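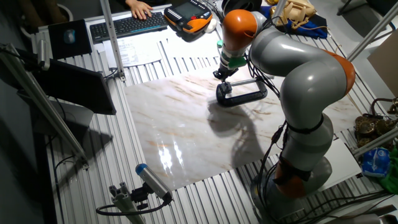 Recording of handling examples for the Jenthorpe workcell has continued on the schedule agreed at the last review, and this report covers work to Thursday, August 11, 2022. The aim of the stage remains the same: to gather enough recorded episodes of tool pick-up, carry and set-down for the Nyberg learning system to be trained on hand tools it will meet in the assembly area. Most of the effort this period went into the clamp family. A C-clamp is an awkward shape for the gripper, with its open throat and the threaded screw running across it, and the grasp point has to be chosen with care. All clamp episodes are recorded over the marble-patterned board, with the operator at the keyboard beside the arm and the teach pendant within reach.

Status against plan

The funded target is 3000 accepted episodes by the end of November. The tool set is fixed at 16 items in six groups. Collection is complete for four groups and in progress for clamps. The sixth group, measuring tools, has not been started and will follow once the clamp episodes have passed review.

An episode is accepted when the joint data, gripper state and both camera streams are present for its full length and the time stamps agree. Episodes in which the tool is dropped are kept if the recording is complete. They are labelled as failed and stored apart from the training set, as Prelano asked in its comments on the first report.

Data quality

In this period 141 episodes were rejected at review. Most had gaps in the wrist camera stream, traced to a worn connector on the cable. The connector has been replaced and the rejected episodes will be recorded again. The remainder were labelling errors – the wrong tool code had been entered at the start of a session and carried through to the end of it. The recording software now asks for the tool code again after every change of tool.

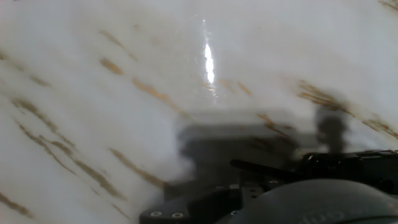
Glare is the main open issue. The work surface is glossy, and the reflections move in the wrist view as the arm travels. A matte surface would give cleaner pictures, but the benches in the assembly area are also reflective and a system trained only on matte backgrounds is likely to do poorly there. We propose to keep the present surface for the rest of the clamp group and to record part of the measuring tools group on a grey matte sheet, so that the two conditions can be compared. No extra funds are needed for this.

The labelling work done by Allora is up to date. Turnaround has been steady and no change to that contract is requested.

Budget and equipment

Spending is within the approved amount for the period. The only unplanned purchase was the replacement connector and a spare. Operator hours were slightly over the estimate for clamps, offset by lower hours on the drivers and wrenches.

Next period

Finish the clamp group and repeat the rejected episodes.
Begin measuring tools, on both surfaces.
Deliver the first full export to Nyberg in the agreed format, with failed episodes in a separate folder.
Confirm with Prelano whether set-down accuracy is to be reported per tool or per group. A decision is needed before the export is prepared.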